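Gripper drops thin bangle when lifting from box, about 3 of 4 tries
Standen Community Help > Hand-held grippers > Faults

Posted by drullerholm_k
I collect sorting jewelry tasks with two hand grippers. Since January the right one loses thin metal pieces. It closes, I lift, and the bangle turns between the blue pads and falls back. Cord bracelets are no problem. I already cleaned the pads with water. The session log shows 172 slips. What should I check first? 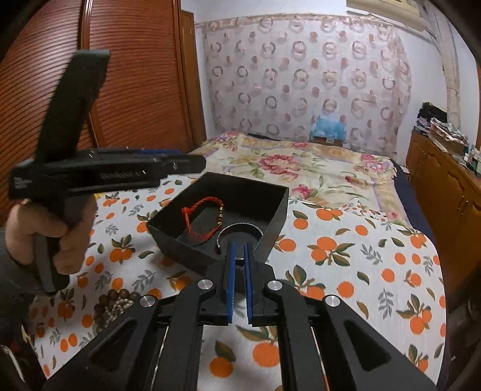 Replies

Posted by Voltomton
Check the pivots. On my unit one had play, so the pads met only at the tips and a round wire could roll. Close the fingers on a sheet of paper and pull it. If it comes out easily at one end, the pads are not parallel. Tighten a little, then test again. Please keep your other fingers away from the links, I pinched mine badly.

Posted by akyol_bench
same here, bought new pads, ok now

Posted by standen_reader
Also try to take the bangle at the side and not at the top of the arch. It helped me, but not every time.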